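Illosberg repair morning moves to the old curtain shop

The Illosberg repair morning has a new home, and for the first time in its life it has room to put a kettle down without moving a toaster first. From November the sessions will be held in the former Canpolat curtain shop on the square, which has stood unlet through two Christmases and one very optimistic "opening soon" sign.

The town is charging a rent of 75 euros a month, heating not included. Heating, those who attended the first session report, is not much in evidence either.

Lieven De Smet, who has run the mornings from the back of the Lomus bakery until now, says the old arrangement had its charms. "You could get a lamp rewired and come home with a loaf," he said. "The trouble was flour. It gets into everything. I have opened radios that could have been baked."

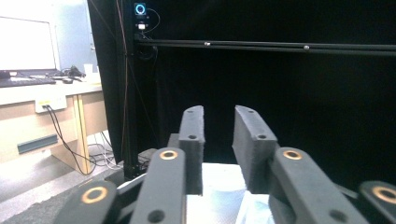 The new place has 16 work tables, all of them from the Nemora school, which was throwing them out on the grounds that they wobbled. They no longer wobble. It seemed a fitting first job -- and it took most of the first morning, to the annoyance of a man who had brought in a bread slicer and wished to be home by noon.

Tables are to be covered before anything is taken apart on them, a rule dating from the affair of the leaking coffee machine, on which Mr De Smet would not be drawn. Small screws go in a saucer. Large screws, in his experience, go under the radiator.

By the group's own ledger, 1,502 things have been brought in since it began. The ledger has a column for "mended" and another for "collected", and the two do not agree. Among the items still waiting for their owners are a hairdryer, three mantel clocks and an accordion that was reported as "making a noise".

A grant of 4,000 euros has been requested from the town for better lighting and a second sink. An answer is promised by spring. In the meantime visitors are asked to bring a torch if their repair is a fiddly one, and a jumper whatever it is.

Doors open at half past nine. Microwaves are still not accepted, and asking nicely will not help.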